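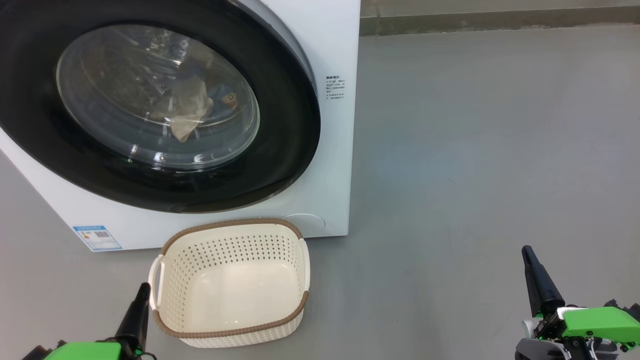
Washing machine, door glass and drum.

Notebook – Wellness Dialogue Series, Toledo workshop
Saturday, entry opened 8:10 a.m.

Purpose of this entry: to record the planning session for the July gathering on rest and caregiving, and to note the changes made to the facilitation guide. Colleagues who were absent are asked to read the section on opening prompts before the next session.

The working title remains "Who Looks After the One Who Looks After." The Keninix group has asked for a shorter title on its calendar. "Rest and Care" is acceptable for that purpose. The full title is to be kept on the handout.

Format. The gathering will be a closed conversation for women who support a parent, a child or another relative at home. Participants will sit in one circle for the opening and move to pairs for the second part. The previous guide called for groups of five throughout. In the trial at Sevgate, groups of that size tended to produce one speaker and several listeners, and the quieter participants gave their best remarks during the break. Pairs will be tried for the full second part, with a return to the circle at the end.

Opening prompts. Two were tested on ourselves this morning.

Prompt A: "Describe the last hour that belonged to you." Responses were slow but specific. One colleague spoke for several minutes about driving home the long way.

Prompt B: "What does self-care mean to you?" Responses were general and sounded borrowed. It was agreed to withdraw this prompt. The phrase "self-care" may still be used if a participant introduces it.

A third prompt, concerning what participants were taught about rest as children, was held over. It raises family history very early in the meeting, and the facilitator should have a way to close it gently. Draft wording to be circulated. 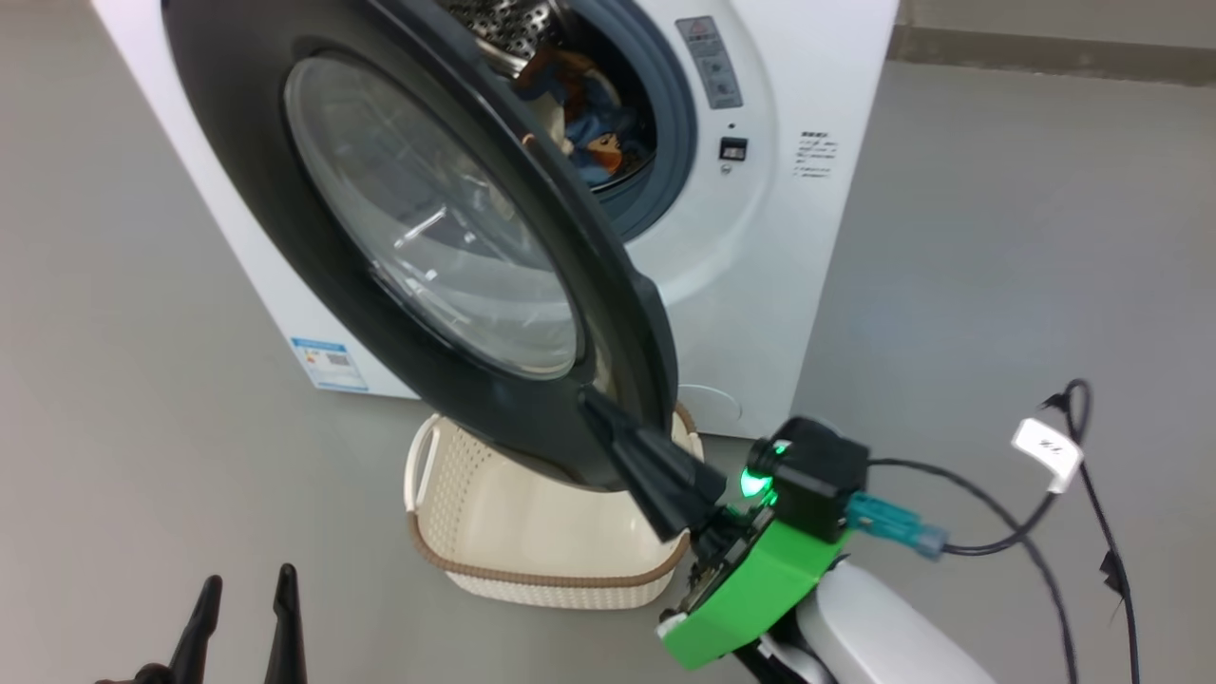
Oriana Montecinos objected to holding it over. In her view the childhood question is the one people come for, and a group that is given only safe questions for the first hour will assume that the safe ones are all we want. She asked that it be placed directly after the first pair exchange, with a clear statement that anyone may pass.

The objection is noted and accepted in part. The prompt will go after the first pair exchange as proposed. The statement on passing will be read aloud at the opening and again before this prompt.

Confidentiality. The present wording ("what is said here stays here") was judged too loose. Participants may wish to tell a partner or counselor what they themselves said. Revised wording: "You may share your own story anywhere. Please leave other people's stories in this room." No recording will be made. The facilitator's written notes will cover the process only and will carry no names.

Referral sheet. The old sheet lists services by agency, and readers must know the agency in order to find the service. To be rearranged by need: someone to talk to, a few hours of relief, help with forms, urgent help. Every telephone number is to be called before printing – the error on the last sheet was ours.

Room. Hiretti has offered room 1005. The chairs move easily and the door closes fully. The overhead lighting is harsh, and lamps should be requested. Entrance from the elevator is level. Still to be confirmed whether participants may bring infants.

Open items
– Circulate draft wording of the childhood prompt.
– Send short title to Keninix.
– Ask Hiretti about lamps and infants.
– Call all numbers on the referral sheet.
– Decide whether the closing circle needs a prompt or only a silence. Opinion was divided and the matter was left there.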